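### 3.2 Corpus and coding of quest motifs

The corpus was drawn from the manuals, box texts and in-game dialogue of home-computer adventure and role-playing titles held in the Grelska archive. After duplicates and ports were removed, 3,979 text units remained, taken from 58 games. 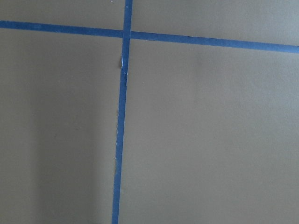
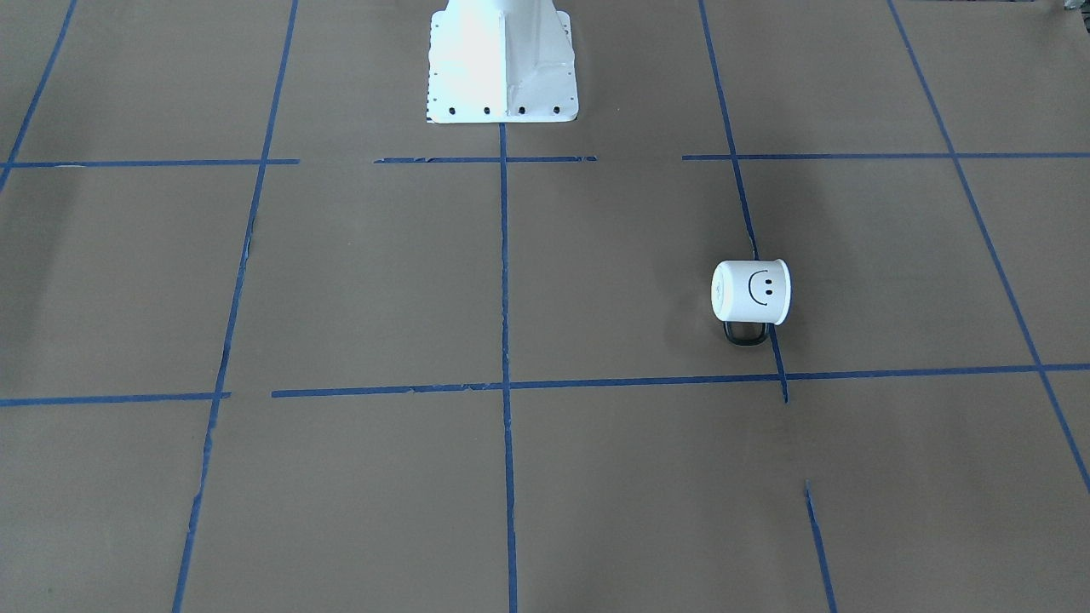
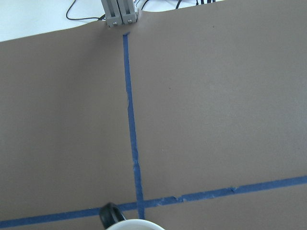
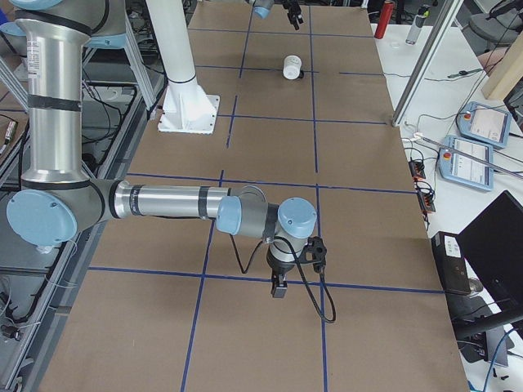 **Figure 2.** Taped surfaces, seen from near and far.

Each unit was coded for setting, stated goal and the role given to the player. A unit was defined as a passage that could be read without scrolling or turning a page. Passages repeated word for word in the manual and on the box were counted once, under the manual.

Coding followed the scheme of Kazlauskienė, with one change: the category "lost place" was split into places that are hidden and places that are only forgotten. The distinction matters for titles such as *Kuvance*, where the map shows the ruined keep from the first screen but no character will name it. In *Gondska* the keep is missing from the map and must be found by walking the marsh tiles in a fixed order.

Two coders worked separately on a trial set of 100 units. Disagreements were mostly confined to the role category – chiefly whether an unnamed "hero" in the box text should be treated as the player character. These units were coded as ambiguous and left out of the role counts, but kept in the counts for setting and goal.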